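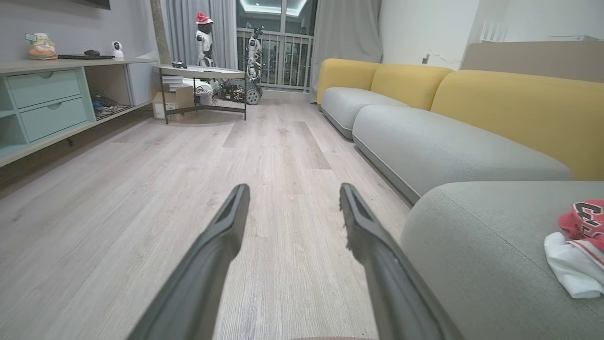
Siham Awwad wrote to us that she had always put the clean clothes on the sofa first and folded them afterwards, and she wished this guide would stop telling people to use a bed. We agree with her. The sofa is now the folding place in this section.

5. Living room: folding and putting away

Before you start

The chaise part of a sectional sofa is wide and low, so it serves well as a folding surface. The low cabinet under the television can be used for small things, if it has drawers. Voment laundry bags hold up to 60 litres. Do not try to fold a full bag in one go.

5.1 Preparing the sofa

1. Take everything off the chaise, also small things such as coins and hair clips.
2. Brush the seat with a dry hand brush. Pay attention to the piped edges, where crumbs collect.
3. Push the back cushions fully against the back.
4. Lay a clean white cloth on the seat if the clothes are pale.

Note: Yellow and other strongly coloured covers can give colour to damp fabric. Make sure that the clothes are completely dry before they touch the cushions.

5.2 Folding

1. Take one piece at a time and shake it once.
2. Find the hem and hold it at both ends. It is easier to begin from the hem than from the collar.
3. Fold the sleeves to the back, then fold the piece in half from bottom to top.
4. For garments with printed letters, fold so that the print stays flat. Do not press a print with a hot iron.
5. Put the heavy pieces at the bottom of the pile.

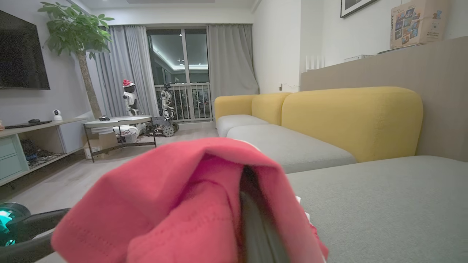 Fig. 5-2. Bright pink cloth with stitched hem, lifted in the living room.

Caution: Strong pink and red fabrics should be washed alone for the first five washes. Do not leave them on a light grey seat when they are wet.

5.3 Putting away

1. Carry the pile with two hands, one under and one on top.
2. Napkins and small cloths may go in the drawers of the television cabinet. Clothes belong in the bedroom.
3. Open a drawer by the finger pull and close it slowly.
4. Do not put any fabric in the open shelf where cables are kept. Adapters become warm and need air.
5. Keep keyboards, game controllers and similar small devices away from the folding place. They disappear easily under a pile.

Caution: When you walk to the window side with your arms full, look for plants and for the legs of the coffee table.

5.4 If the pile falls

Fold again only the pieces that have opened. If the floor was not swept, shake each piece over the balcony railing side of the room and not over the sofa.

Corrections to this section can be sent to Han-gyeol Woo. Please write the number 518 in the subject line.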